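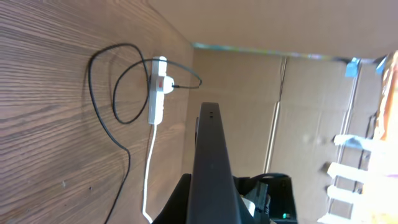 Bench two, wrist camera: power strip on the wood panel, gripper in front, cardboard behind.

From: Oliwia Tokarz
To: bench-planning list
Date: 2022-10-31
Subject: Re: What do we really need to buy for the second bench?

Hi all,

Replying to Leszek on the list so the numbers stay in one place. His message first, my answers under it.

Leszek Sadowski wrote:
> I have the first draft of the equipment request for Grellcombe open in
> front of me and I'm stuck on three lines. One, do we want a proper
> enclosure for bench two or do we keep going with cardboard? Two, does
> power count as equipment or does it come out of the building money?
> Three, spare gripper fingers: how many, and can we please stop ordering
> them one at a time? Dorota wants a total before she'll look at anything
> else, and I'd like it to be a total we don't have to go back and change.
> Also, is anyone still set on the second arm?

OK! Taking these out of order, sorry Leszek.

Fingers first, as it's the easy one. Please put down 20. We got through 7 between July and now, and that was with one bench running and Ksawery being very careful (thank you Ksawery). Meline gave me a price of 116 for a bag of 10, so two bags, and the shipping is the same for two as for one. I'd make it its own line and call it consumables, so it doesn't get cut when somebody goes looking for savings under "robot".

Power. I asked Weronika and she says anything screwed to the wall is building money and anything with a plug on it is ours. So the strip on the wood is ours, and so is whatever we get in its place. What I'd like for bench two is a longer strip with switches, plus cable clips and a length of trunking. You can see in the picture how the black cables wander across the wood in big loops. I want those held down along the edge, well away from where the arm moves, and I want it done before we start the long runs, when we won't all be standing next to it. It's small money. Clips and trunking are the cheapest thing on the whole list and I'd still put them at the top.

The enclosure I keep going back and forth on. Cardboard costs nothing, it's a nice plain background, and if we want a wall somewhere else we just move it and get the blue tape out. Against that, the seams show, and every time a panel gets replaced it comes back in a slightly different spot, which is a pain when you're comparing this month's runs with last month's. Khosravi do matte panels cut to size, and I have a quote coming from them. My suggestion is to leave a line for panels with the amount blank, stay with cardboard until the quote lands, and decide then. If it's silly money we keep the tape budget, ha.

The second arm: I was the one set on it, and I'm letting go of it for this round. One arm that's up all week will get us more than two that are fighting over the same table and the same person. I would like it written down as "next request" though, so we don't have to make the whole case from scratch. Leszek, could you keep my old paragraph somewhere?

A couple of things that aren't on your draft:

- A second wrist camera, same model as the one we have. If ours goes, everything stops until a new one gets here.
- Something for delivery. Last time the Bukcombe office took the boxes in and we had to go over and fetch them, and the van came out of my travel line.

Weronika, can you check I've got the plug rule right? I'd hate to have Dorota send it back over a power strip. And Ksawery, if you think 20 fingers is too few, shout now, it's much easier to change before the form goes in than after.

I'll send the Khosravi quote to the list when I have it.

Oliwia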